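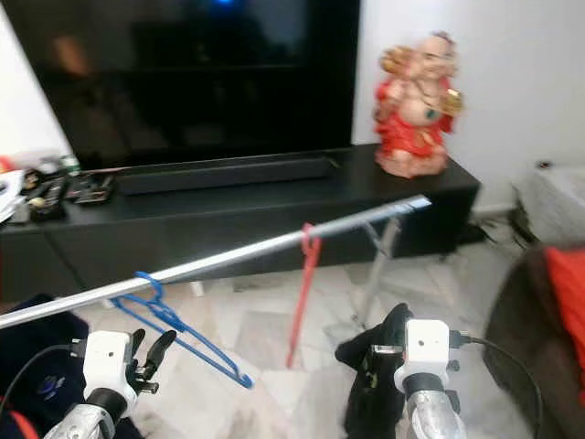

TV cabinet, soundbar and Ganesha on the right-hand end.

Tatenell staff scheduling app: three months in

I manage a small wine bar with a kitchen about the size of a closet, and I've done the schedule on paper, on a whiteboard, in a spreadsheet and (for one terrible summer) by group text. So when Anayeli Cortés, who runs the floor at a place across town, told me she'd moved her whole crew onto Tatenell, I signed up that same night from my couch.

Setup took me one evening. You type in your people, mark who can pour, who can run food and who can close, and then drag shifts onto a week. I've got 17 on the payroll counting the weekend kids, and getting them all in was the boring part. The invite goes out by text and most of them had it working before their next shift. Terence Clegg, my oldest bartender, still asked for a printout. The print view is nice and big, so fine, he gets his printout!

What I love is the shift swap. Somebody wants Friday off, they put it up, anyone with the right skills can grab it, and I get one yes or no button. I used to lose half my afternoon to that. It also won't let a person without a server permit pick up a bar shift, and it warned me in July when two permits were coming up for renewal the same week.

The tip pool calculator is okay. It splits by hours or by points, and points is how we do it, but you can't give somebody different points on different days. My dishwasher helps with cheese boards when we're slammed and I'd like to pay him for it properly. I still fix that by hand.

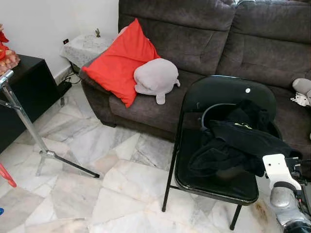 Hiring tools

You can post a job straight from the app and the applications land in a little inbox. I tried it when I needed a new server and got 66 applications, a lot of them from people who'd never set foot in a restaurant. There's a filter for experience but it only reads what folks type in a box, so I went through them myself. I did find Petrică Costache that way, and he's been great, so I can't complain too loudly.

Price

I paid 600 dollars for the year, which made me gulp. The monthly plan costs more in the long run but I'd start there if you're not sure. Our old program, Latadby, was cheaper and crashed every time I copied a week over.

Support

I wrote to them on 4th February when the time clock stopped recording breaks. A guy named Dennis Staniforth called me back before dinner service and stayed on the line until it was sorted. Big points for that.

Would I buy it again? Yeah, I would. If you've got 3 or 4 people you don't need it, stick with the whiteboard. Anything bigger, try the free trial over a slow week and have your pickiest employee test the swaps. I'd still like better tip points and a dark mode for closing time, my eyes are shot by then.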